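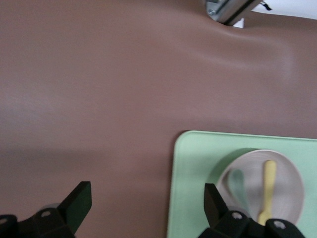
No. 14

Search this blog Go

July
by Nkechi Ezeani

The mat is down! I have wanted to write about this for ages, and now that the cell has a proper surface and I've spent a long afternoon on the fingers, I finally have something worth telling you about.

For anyone new, the cell is a table, one arm, a two-finger gripper and a wrist camera, and it lives in the back room at Oyewole, where I get it three evenings a week. Its job is kitchen things. Pick up a spoon, put down a spoon, move a bowl from here to there. I look after the hardware and Nnamdi Olaniyan looks after everything with a keyboard, and we meet in the middle when something goes wrong, usually with snacks.

So, the mat. The old top was shiny and it was driving us up the wall. Every lamp in the room turned up in it as a hot white blob, and the blob moved when the arm moved. Musa Obi had a roll of matte brown covering left over from another job and let me have the end of it, and oh, what a difference. You still get a soft band of light across the left side of the table, but it's a gentle one and the camera copes with it just fine. The brown goes a bit pinkish toward the right, which I've grown fond of.

What I haven't solved is the wrinkle. There's a fold that starts right under the metal bracket at the far edge and curves off down to the right. I have had that bracket off 3 times now. My routine, in case you're fighting the same thing:

Back the screw off until the bracket rocks. Lift the covering clear of the edge and let it lie there while you do something else for a bit. Smooth it from the middle of the table outward with the side of your hand (a ruler leaves marks, ask me how I know). Then hold it flat with one hand and bring the screw down slowly with the other, a quarter turn at a time. If you see the sheet start to creep, stop and go back a full turn.

That got it down from a real ridge to a low swell. I think the sheet is being dragged sideways as the bracket bites, so next I want to try a strip of something slippery between the two. Bronisława Zieliński thinks I should cut a small notch in the covering and be done with it. She's probably right, but it's such a nice piece and I'm not ready to take a knife to it.

On to the fingers, which were the fun part. Each one is a black base with a flat pad standing up from it, and the two pads lean in toward each other across the gap. When I took over the cell the left pad sat a hair farther forward than the right, so anything thin got twisted as it closed. A spoon handle would swing round like a compass needle! We'd been blaming the software for weeks (sorry, Nnamdi).

I took both fingers off, cleaned the faces they mount on with a cotton swab and alcohol, and found a little curl of swarf behind the left one. It was tiny. I put it in a jar. Then I put everything back finger-tight, closed the gripper on a flat steel strip, and tightened the bolts while the strip held the pads square. I go back and forth between the two sides a little at a time so neither one gets pulled out of line. A paint-pen dot on each bolt goes on my list for next time, so I can tell at a glance whether one has turned.

After that I ran 12 slow open-and-close cycles on the strip and checked for a gap with a slip of paper at the top and bottom of each pad. Same drag everywhere. I may have done a small dance.

The test setup right now is the mint-green tray with the round white bowl on it and two spoons in the bowl, one pale yellow and one light teal. I love this arrangement because it's mean. The yellow one is easy to pick out. The teal one is nearly the color of the tray, and down in the shade of the bowl it goes soft and hard to read, especially when the wrist is on the move. I start every approach with the fingers spread wide, the right one over the bowl and the left one out over bare table, and I watch the right side on the way down. That's the one that will clip a rim if the height is off.

Speaking of height: changing the covering changes your table! I'd forgotten that completely. The new sheet is thicker than whatever the old top had on it, so I had to touch off again before letting the arm anywhere near a dish. I do it with the same slip of paper under one fingertip, stepping down until the paper just catches, in four spots spread over the table and well away from the wrinkle. Write the numbers down on paper as well as in the config. Our config has been overwritten before.

We're at about 800 picks since the last time anybody serviced this gripper, so I also took the chance to wipe down the pads and start a log. It's a school notebook hanging from a string. Date, what was touched, who touched it. Rigoberto Urrego has already used it to complain about the string.

Next up is the cable run at the wrist, which rubs a little when the arm reaches far right, and then the slippery strip for the bracket. If you've got a favorite material for that, please leave me a comment, I'll try almost anything.

Recent posts
No. 13: A stand for the Tondbridge lamp
No. 12: Nnamdi vs. the emergency stop wiring
No. 11: What I keep in the Skandholm drawer
No. 10: Cleaning a camera lens without making it worse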